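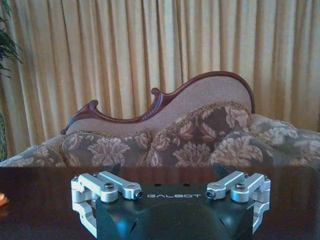 Figure 2. Wrist view, fingers open over the table.

Last updated: 29/10/2025

4. Recording a reset trial

The Cloter method compares each wrist view with the one before it and scores the drift.

1. Open the fingers fully. Clukex will accept half open and sulk later, at scoring.
2. Hold above the tabletop and start the log. Each trial stores up to 200 views.
3. Repeat until you have 70 trials. Bring a chair.

Note: Polished wood throws back highlights, and the scorer takes them for moving parts. Mask the table first – the Filtonthorpe runs in May were scored without a mask, and it shows.

Caution: Do not rename trials while Abugri is syncing. It keeps both names and trusts neither.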